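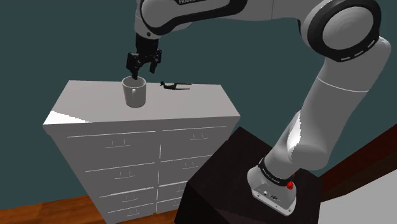 Robot arm with its gripper above a light grey mug.

Kasent Chapter: progress report to the Plarkby Fund
21 March 2023

Prepared by Lovisa Hellström, chapter secretary

1. Summary

The grant pays for a two-year programme to help small suppliers in the region take part in defence work, mostly through short courses and meetings with larger contractors and the armed services. We are at the end of the first year. Membership is up, the supplier courses are running to plan, and the student bursaries are behind. Spending is within budget. We ask for one change to the bursary rules, set out in section 5.

2. Membership

The chapter now has 1,237 individual members. Most of the new ones joined through their employer and work for firms with fewer than fifty staff, which was the group named in our application. Renewals among long-standing members have held steady. The weak spot is still the northern half of our area, where members have a long drive to any meeting. Jairo Mosquera has taken on the northern contact list and has been ringing lapsed members one at a time. He would like a regular evening in Wandum, and we have pencilled in the first for the autumn.

3. Supplier courses

Attendance across the courses came to 281. The subjects were export licensing, handling of controlled drawings, and how to read an invitation to tender. The licensing course filled first each time and we could have run it more often. Gilberto Carhuamaca rewrote the handouts for the tender course after the first session, when several people told us the worked bid was too large to be any use to a firm of their size. The new version follows a small subcontract for cable assemblies from first notice to award.

The course on controlled drawings still needs work. It was written for people who already have a security officer, and a good number of those attending don't. Gilberto is adding a section on what a firm has to have in place before it can be sent anything at all.

We had meant to hold the courses in the Restrepo building. The lift was out of service through the winter, so we moved them to the college annexe in Kasent. The annexe is cheaper but has poor parking – two people missed the start of the January session because of it. We now send a map with the joining notes.

4. Meetings with industry and government

We held 3 open meetings in the year. The first two were on cyber security rules for subcontractors and on recruitment from the services. The third covered unmanned systems and automation and drew the largest audience. Speakers from government confirmed late on every occasion, and in one case we printed the programme with a gap in it. Leidy Londoño now books the government speaker before anything else and sets the date round them.

Members asked for more time to talk to each other and fewer slides. From the next meeting, talks will be kept to twenty minutes, with an hour at the end for members to meet the buyers from the larger firms.

5. Student bursaries

The bursaries are worth 750 each and are meant for college students on engineering or computing courses who want a placement with a member firm. Take-up has been slow. Firms were willing, but the placement had to begin in the same term as the award, and security checks often took longer than that. Jairo Quispe, who looks after the scheme, has spoken to both colleges and they report the same difficulty.

We ask the Fund to let an award be carried over into the following term. The total would not change. If the Fund agrees, we will write again to the students who withdrew.

6. Spending

Course costs are slightly under budget owing to the move to the annexe. Travel is over, mainly for speakers. The unspent bursary money is held in a separate account and has not been used for anything else. Full accounts are attached as Annex A.

7. Next six months

Two more licensing courses in Kasent, dates agreed with the annexe.
First evening meeting in Wandum, room still to be booked.
Revised course on controlled drawings, draft to the Fund for comment before it is used.
Survey of member firms on placements, to go out with the summer newsletter.

Questions on this report should go to Lovisa Hellström at the chapter office. Questions on Annex A should go to Leidy Londoño.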